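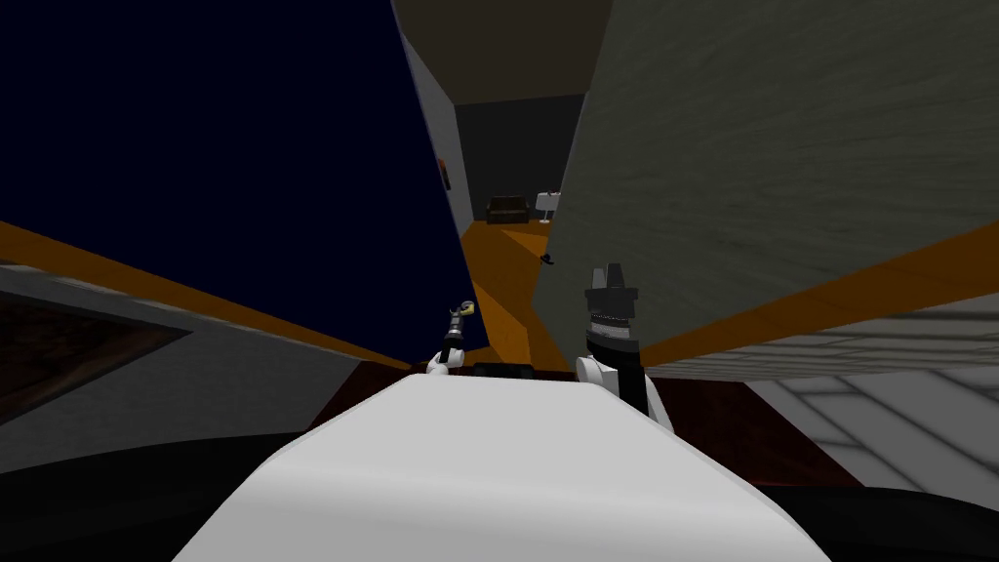 2023-03-30, sim log, student project (mobile manipulator, house navigation task)

Camera roll offset is still wrong in the head mount config. Arnel changed the sign on Tuesday's branch and the merge dropped it. In the current render the walls and both orange baseboards run diagonally, while the body and the two grippers sit more or less where the mount file puts them, so the error is in the camera transform and the base pose can be left alone. The doorway with the armchair and floor lamp behind it is in view from this start pose, which is what the task needs. Keeping the pose, fixing the roll.

Batch run, old config: 156 episodes, step limit 500. Goal is to pass the doorway and stop at the lamp. Success rate not worth recording until the roll is fixed. Logs kept under markeo/run18 for comparison.

Open items:
– Right arm reads much larger than the left from this camera. Check lateral offset of the mount before anyone touches the arm scale. Shuzhen has the original mount drawing.
– Collision mesh on the dark red surface next to the body. Grippers appear to hover over it. Could be perspective, could be a height mismatch. Query contact points with arms lowered.
– Floor friction is one value for the whole house. Oi-ling wants separate values for the tile and the orange floor. Low priority.
– Physics step: up to 3 substeps before the lab machine falls behind real time. Leave at 2 for the class demo.

Anqi asked if we can swap the house for the Bakport layout. Not before the demo – the waypoint file is tied to this one and would have to be redone by hand.

Next: restore Arnel's change, rerun with the same seeds, diff against run18.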